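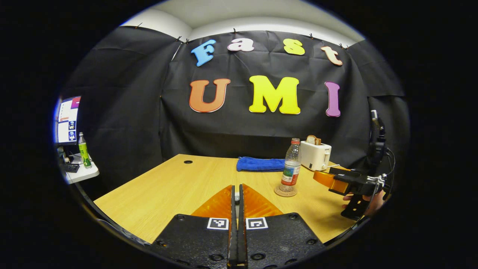 Kieran Dawber says a desk top should get hardwax oil and nothing else, and that anyone who puts poly on one will be sanding it off inside five years. I've had his message saved for a week and still haven't bought anything. It's a pale oak top with the cable hole at the back left, for the study. It gets used for eight or nine hours most days. Coffee, laptop, forearms, occasionally lunch. I want it to stay light. The last desk I oiled went the colour of weak tea and I never got used to it.

What I've priced so far at Fedport Paint & Timber:

- Joltitum hardwax oil, clear, small tin: $136
- Sternum water-based poly, satin: $118

Not enough difference to decide it on money. Which would you use, and what grit do you stop at?

**- plover_flat, 2023-10-21**

---

Water-based poly, three thin coats, light rub back between coats. It stays closer to the bare timber colour than any oil I've used. The Sternum is fine. Stir it, don't shake it, and use a decent synthetic brush or a foam roller.

Kieran's five years is pessimistic. My kitchen table was done nine years ago and the only worn patch is where the kids sit.

**- Dunnart**

---

Oil. You can fix oil. With poly, one deep scratch and you're refinishing the whole surface if you want it to look right. With hardwax you rub back the bad patch, put a bit more on with a rag and go to bed.

The colour problem is real, though. Clear hardwax makes pale oak look wet, and it stays looking wet. Joltitum sell a "natural" version with a small amount of white in it which cancels most of that out. Same price as the clear last time I looked. Ask for that one.

Stop at 150. If you polish the timber the oil has nowhere to go.

**- Jonatan Sjögren**

---

> With hardwax you rub back the bad patch, put a bit more on with a rag and go to bed.

I've tried this and the patch was visible from the doorway. It took three goes to blend it and I ended up doing the whole top anyway. People talk about spot repairs as if they're invisible. On a dark timber, maybe.

Also 150 is too coarse for something you rest your arms on. I go to 240 for poly.

**- Dunnart**

---

Did you use the white-tinted one for the patch? It needs a good stir because the pigment settles. If you take it off the top of the tin it dries clear, and then you've got a darker spot.

I'll give you 180 on the grit. Not 240, not for oil.

**- Jonatan Sjögren**

---

I went to 600 on a hall table once and the oil just sat on top and went gummy. Had to get it off with turps. So I'm with Jonatan on that part.

Question for the original poster: is it solid or veneered? If it's veneer I wouldn't be planning on sanding it back every few years, which rules out half the argument for oil.

**- Marg in Wodonga**

---

Solid. Mac an tSaoi Joinery cut it for me, 756 mm front to back because the room is narrow and the door has to clear it. They offered to finish it for me and I said no, which I'm now thinking about.

I didn't know about the white-tinted version. The bloke at the counter only showed me the clear.

**- plover_flat**

---

Whatever you use, do the underside as well. Same number of coats. A solid top sealed on one side only will take up moisture unevenly and cup. Mine lifted 4 mm at the front corners over one wet winter and it was only flat again by summer.

And do the inside of the cable hole. End grain in there drinks finish. Give it an extra coat with a small brush, then put the plastic liner in once it's cured, if you're using one.

**- tinshed**

---

Agree with all of that, and I'd add that the fixing holes need to be slotted if it's screwed to a metal base. Oak moves across the grain. Round holes and tight screws and it'll split.

**- Marg in Wodonga**

---

Can I put in a word for soap finish? Soap flakes in hot water, wiped on and off, a few times over. It's the palest finish there is. Costs next to nothing.

**- Banksia Lane**

---

Soap is lovely on a table you don't put coffee on. It would be ringed in a week on a work desk. I grew up with a soaped table and my mother washed it down every Saturday morning of my life - that's the part that gets left out.

**- Jonatan Sjögren**

---

We do ours once a month and it's fine. Coasters exist.

**- Banksia Lane**

---

Suggestion for plover_flat: make test boards. The joinery must have offcuts from the same job. Sand them the way you'll sand the top, put one finish on each, and leave half of each one under a book near the window for a fortnight. Oak changes with light no matter what's on it and you may as well see it beforehand. Fedport used to do small sample pots of the Joltitum, so ask before buying a full tin.

I still say poly.

**- Dunnart**

---

Rang the joinery this morning. They've kept two offcuts and I can pick them up whenever. Fedport have sample sachets of the white-tinted oil but no small size in the Sternum, so I'd have to buy the full tin of that to test it.

Dunnart, is there a cheaper water-based I can use just for a colour check, or do they vary too much between brands?

**- plover_flat**

---

They vary. Some have a blue cast on oak and some are dead neutral. I've got a third of a tin of the Sternum satin left over from a bookcase, though. I'm near the Fedport turn-off, so send me a message and you can have a jar of it.

**- Dunnart**

---

Wipe any oily rags out flat on the concrete to dry, or drop them in a bucket of water. Don't leave them scrunched up in the bin.

**- tinshed**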